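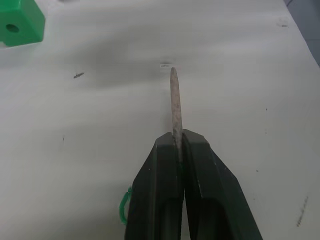

The Last Stop Before Hakala

By Solange Cormier

The 718 leaves the Rusbridge depot at 5:40 in the morning with its inside lights on and usually three or four people aboard. It takes the old county road instead of the highway, and it stops at places that no longer have much to stop for: a feed store that closed, a church that shares its pastor with another church, a turnoff that leads to a quarry. Fifty minutes later it reaches Hakala, waits, and comes back.

I rode it for most of a month. I wanted to know who still uses a country bus when nearly every house along the route has a truck in the driveway.

The answer depends on the hour. The first run belongs to people who work at the hospital laundry and the two nursing homes in Hakala. They sleep, or they talk quietly across the aisle. A woman who has worked in the laundry since high school told me she owns a car and keeps it for weekends. The bus costs her $2 each way. Gas and parking cost more, and she would rather not drive the hill by the quarry before the plow has been through.

The midmorning run is older. Riders get on with empty bags and get off at the Jimex plaza, where there is a grocery, a pharmacy and a place that cuts hair without an appointment. They know exactly how long they have. The return bus comes through at 12, and if they miss it they wait two hours on a bench next to the cart return. Several of them carry a cushion.

In the afternoon it is students from the community college, and the bus gets loud.

The line was started by a coal dealer who had a flatbed and put benches on it. His sons bought a real bus, then another one, and ran the service until the county took it over. The number came with the county. There was never a 717 or a 719, and the man at the transit office who looks after the old maps could not tell me where 718 came from. He thought it might have been a road survey number. One of the drivers thinks it was the time the evening bus used to leave.

Most of the original stops are still on the schedule. Ornov is the one people bring up. It was a mill village, and the mill burned, and the village mostly moved down the road to be near the school. What is left is a row of houses, a small cemetery and a bus shelter with a good roof. The county has proposed dropping the stop more than once, which would take six minutes off the trip. Each time, people who have not lived in Ornov for decades have come to the hearing to speak against it.

I got off there one morning to see how it felt to be left. It was cold and the road was quiet. A man came out to get his newspaper, looked at me, and asked whether I had missed my stop. I told him what I was doing. He said his wife had ridden the 718 to her job at the county clerk's office for her whole working life, and that the driver used to honk if she was not at the shelter. He had not been on it himself since her funeral. Then he went in.

The drivers still honk. I heard it three times in the weeks I rode, always for the same teenager, who came down his driveway with his shoes untied and his coat over one arm. Nobody on the bus looked up.

The county will vote on the transit budget in the spring. The current draft keeps the 718 but cuts the last evening run, the one that brings the nursing home staff back after second shift. Riders have been passing around a petition on a clipboard that lives behind the driver's seat. The pen is tied to it with dental floss. When I last rode, the first page was full and someone had added notebook paper to the back.

The fare box takes coins, bills and the county card. It does not give change.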